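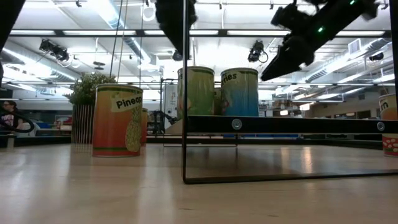
What will hold the paper labels on Carker canned goods after the changeover?

Burnance, a water-based adhesive that replaces the hot-melt glue now used on both labeling lines at the Murden plant. The change begins in December and covers every paper-labeled can the plant ships.

Carker to Move Paper Can Labels to Water-Based Adhesive

MURDEN, 9th August. Carker, a packer of canned fruit and vegetables, will replace the hot-melt adhesive on its paper-labeled cans with Burnance, a water-based product developed with the coatings firm Gwynne. The decision follows a seven-month trial on one of the two labeling lines at Murden.

The change affects the glue only. Recipes, can sizes, label artwork and case counts stay as they are. Item numbers and case bar codes also stay the same, and customers do not need to update their ordering systems.

Background

A paper can label is held in two places. A small patch of pickup glue on the can body catches the leading edge of the label as the can rolls over the label stack. A second strip, the lap glue, is laid along the trailing edge and closes the label on itself. The rest of the paper is not bonded to the can.

Carker has used hot-melt for both positions since the current lines were installed. Hot-melt sets fast and tolerates cans that arrive slightly damp from the cooler. It has to be kept molten for the whole shift, however, and it forms char in the glue pot when a line stops for a long period. Char blocks nozzles and leaves gaps in the lap strip. A label with a gap in the lap strip may pass inspection at the plant and lift later in a warehouse.

Removal is the other difficulty. Hot-melt pickup glue stays on the steel when the label is pulled away. Household users who rinse and strip cans before recycling have written to Carker about this residue more often than about any other packaging matter. Institutional kitchens that reuse large cans for dry storage have raised the same point.

How Burnance Works

Burnance is a starch and resin blend carried in water. It is applied at room temperature by a roller for the pickup patch and by a wheel for the lap strip. The bond forms as water moves out of the glue film and into the paper. For this reason the product is suited to uncoated label backs and is not suited to plastic film labels.

The film softens again when soaked. In trial work, labels on a 16-ounce can came away whole after a soak in warm tap water, and the remaining film wiped off with a cloth. Short contact with water, such as condensation on a can taken from a refrigerator, did not release the lap.

Burnance does not touch the food. Cans are filled, sealed, cooked and cooled before they reach the labeling lines.

Trial Conditions

The trial was run on the plant's second line under normal production. The first line continued on hot-melt and served as the comparison. Both lines drew cans from the same cooler and labels from the same paper stock.

Labeled cases from each line were held in three settings: the plant's own warehouse, a heated room kept at high humidity, and a trailer parked in the yard without climate control. Cases were opened at set intervals and each can was checked for lifted edges, skewed labels, wrinkles and staining at the lap.

The longest humidity hold lasted 14 weeks. Results for lifted edges were equal to hot-melt in the warehouse and trailer settings. In the humid room, Burnance showed more wrinkling near the lap during the early part of the trial. The cause was traced to a glue wheel set too heavy, which put more water into the paper than it could take up evenly. After the wheel gap was reduced, wrinkling fell to the same level as the comparison line.

Skewed labels were slightly more common on the second line at startup and equal once the line reached running speed. Carker has added a short warmup run with reject cans to the startup procedure.

Changes to the Lines

The following work will be done at Murden before the changeover.

The heated glue pots, hoses and nozzles on the first line will be removed. The trial equipment on the second line will stay in place and will be refitted with permanent guards.

A closed supply tank will be installed for each line. Water-based glue thickens when left open to the air, and the tanks will carry a level sensor and a lid switch.

An air knife will be added ahead of each labeler. Burnance is less tolerant of surface water than hot-melt, and cans must be dry along the pickup area when they meet the roller.

Wash stations will be moved next to the labelers. Rollers and wheels must be rinsed at every stop longer than a meal break. The rinse water will pass through a settling tank before it enters the plant drain.

Operators on all shifts will be trained on glue thickness checks, wheel gap settings and the new stop procedure. Training will be given on the line during working hours.

Storage and Handling Guidance for Distributors

Cases labeled with Burnance can be stored and shipped under the same conditions as current stock, with the limits given here. Distributors should pass this section on to receiving staff.

Keep cases off bare concrete. Use pallets or racking with an air gap below the lowest layer.

Do not store cases where they can be splashed during floor washing. A wet carton holds water against the label for long enough to soften the lap.

Bring cold stock up to room temperature with the stretch wrap still on. Condensation will then form on the wrap and stay away from the cans.

Where a carton has been soaked, remove the cans and stand them upright with space between them until the labels are dry. Do not restack while the paper is damp.

Rotate stock by the code on the can end. The code format is not changing.

Cans that have lost a label should be set aside and identified from the end code before sale. The code gives the product, the plant, the line and the packing day. Carker's customer desk can read codes over the phone.
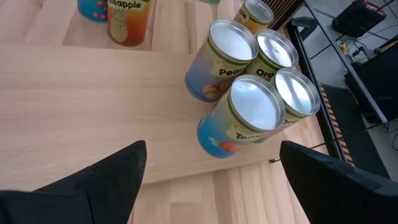 Guidance for Home and Kitchen Users

To remove a Burnance label, empty and rinse the can, then stand it in warm water deep enough to cover the paper. Leave it until the overlap opens. Slide the label off and wipe the pickup patch with a wet cloth. Soap is not needed. Labels removed in this way can be dried and placed with mixed paper where the local recycling program accepts it.

The cut edge left by some can openers is sharp. Gloves should be worn when handling opened cans, and the lid should not be pushed down inside the can before soaking.

Users who keep full cans in a damp basement or outbuilding may wish to write the contents and date on the can end with a permanent marker. This advice applies to any paper label, whatever glue is used.

Schedule

The first line will be converted during the plant's December shutdown. The second line will switch from trial status to regular production at the same time. Hot-melt stock already labeled will be sold through in the normal way, and no product will be relabeled or recalled. Distributors should expect to receive both types during the sell-through period, sometimes on the same pallet.

Cases labeled with Burnance will carry a small printed W beside the case code. The mark is for warehouse use and does not appear on the can.

No price change is linked to the new adhesive. Carker expects the lower energy use of unheated glue equipment to offset part of the cost of the tanks and air knives over their service life.

Known Limits

Carker does not plan to use Burnance on cans sold for ship stores, ice chests or other uses where the can sits in water. These items will move to direct-printed cans or will stay on hot-melt until a suitable product is found.

The adhesive must not freeze before use. Drums will be held indoors at Murden, and Gwynne will ship in insulated trailers during cold months. Once the bond has formed and dried, freezing does not weaken it, and labeled cases need no added protection from cold beyond what the food itself requires.

Gloss-coated labels with a fully sealed back did not bond well during bench tests. The plant does not use this paper now. Private-label customers who supply their own artwork and stock should confirm with Carker that the back of the sheet is uncoated before placing a print order. Sample sheets can be sent to the plant for a bench test at no charge. Allow 16 working days for a result.

About Carker

Carker packs fruit and vegetables in steel cans for grocery, food service and private-label customers. Labeling, case packing and warehousing are carried out at its plant in Murden.

About Gwynne

Gwynne makes adhesives and coatings for paper packaging. Burnance is produced at its blending plant and is supplied in drums and bulk totes.

Contact

Trade and press questions should be sent to the Carker customer desk, Murden plant. A technical data sheet and a safety data sheet for Burnance are available on request. Please include the case code when writing about a particular shipment.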